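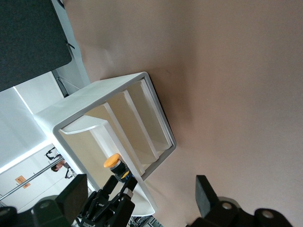
A Place for the Small Stuff: Maarja Eglītis on Buttons, Brown Paper and Putting Things Away

I had meant to stay an hour. I had a list of questions on a folded sheet of paper and a parking spot in Flarholm that was good until noon, and by the time I looked up again it was well past one and I had asked maybe half of them. Maarja Eglītis is that kind of talker. She starts on one thing, goes off to fetch another thing to show you, and comes back with a third, and somehow you've learned more than you would have from the list.

Maarja looks after small parts at Gremon, a workshop that repairs and rebuilds control boxes – the plain, sturdy kind with a green button and a red button that you find on old saws, pumps, conveyor belts and car washes. She has been at it in one form or another for 30 years. I'd come to talk with her about tidiness, which is a subject she has strong feelings about, though she laughed when I put it that way.

"I'm not a tidy person!" she said. "You should see my car. You should see my kitchen, please don't see my kitchen. But a bench is different. At a bench you're always in the middle of something, and then the phone rings, and when you come back you have to know what you were doing. If the table can tell you, wonderful. If it can't, you start over."

So I asked how a table tells you anything, and she spread both hands flat on the one in front of us and thought about it for a while.

It begins, for her, with the paper. She likes a smooth brown paper over the whole work surface, pulled flat, and she changes it when it gets too scribbled on. A small screw shows up nicely against it. So does a red cap or a green one. She used to work on a dark rubber mat, years ago at her first job with a man named Kalniņš, and she says she spent a good part of her youth patting that mat with her palm, feeling for things that were the same color it was.

"He was a lovely teacher, Kalniņš, but oh, that mat. I dream about that mat."

Then comes the row. When she has several buttons out, she sets them side by side, yellow, red, green, with the caps up. She doesn't care much which color goes first as long as it's the same all day. Anything that isn't a button goes to the other half of the table: curved pieces, little switches, the bits with metal tabs that she hasn't decided about yet. "That's my thinking side," she told me. "Stuff can lie down over there. It can be any old way. But the row is the row."

And at the back, within reach, she wants something small and white with places to put things in.
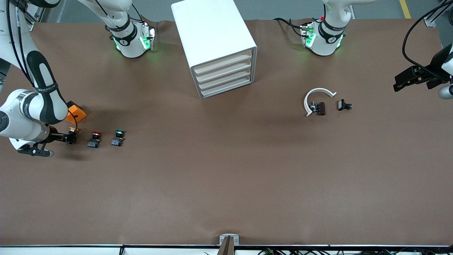 "If it has a door, I'll never use it"

We spent a long time on storage, longer than I'd have thought possible. Maarja has owned, by her own account, every organizer ever sold. She's had tackle boxes and spice racks and a revolving thing shaped like a beehive that her sister gave her. She had a big wall cabinet, a Jutumum, which was expensive and beautiful and had glass doors, and she never put a single thing back in it.

"If it has a door, I'll never use it. I'll use it the first day, to be nice. Then I'll put the part down next to the door, you know? On top. In front. And pretty soon there's a heap in front and nothing inside." She shook her head. "So I like a little one that sits on the table with me. I can turn it whichever way I want. I like it white, too, so I can see into the corners."

I asked whether a small unit didn't just fill up right away. She seemed pleased with the question, and got up, and came back with coffee for both of us and a binder under her arm.

The binder is where the big stock lives, on paper at least. Every kind of part at Gremon has a number, and Maarja knows an alarming share of them by heart. A spring she's fond of is 2860. A certain yellow cap, a warm yellow that leans toward orange, is 3493, and she said the number with real affection, the way you'd mention a cousin. The stock itself is in plain cardboard boxes in the next room. What comes to the table is only what today's job needs, and at the end of the day it goes back.

"People try to keep everything at the bench. I understand it, I do, it feels so safe! You have all your things around you. But then you're living in the stockroom, and your elbows have nowhere to go. I want a lot of bare paper in front of me. Half the table, if I can get it."

On cables

I'd noticed she hadn't said a word about cables, and I brought it up a little carefully, the way you might bring up somebody's brother-in-law.

"Oh, cables," said Maarja, and took a long sip of her coffee.

She has tried clips. She has tried those spiral sleeves, and Velcro, and a nice wooden comb her nephew cut for her. The cables go along the front edge, mostly, and they tangle there, and she has made a kind of peace with it. What she does insist on is that a thin lead attached to a part should stay with that part. You move the button, you move whatever it's wired to. She's seen a morning's work undone by a sleeve catching a loop, and she rolls her own sleeves to the elbow even in winter.

What she'd tell a beginner

Before I left I asked what she would say to a person setting up a first bench, maybe in a spare room, with not much money. She didn't like the question at first. She said everybody's hands are different. Then she talked for another twenty minutes.

Start with the paper, she said, it costs next to nothing. Get one small organizer and live with it for a month before you buy a second. Put a part down where you'd look for it, even if that's a silly spot, and then make the silly spot official. Leave the labels off until you're sure, because a wrong label is very hard to argue with. And clear the row before you go home, even if you're tired and there are only a couple of buttons in it.

"Mine takes me five minutes," she said, walking me out to the car. "Ten if I'm chatting."

I had a parking ticket. Maarja read it through, both sides, and told me to keep it in the glove box with the other papers, so I'd know where it was.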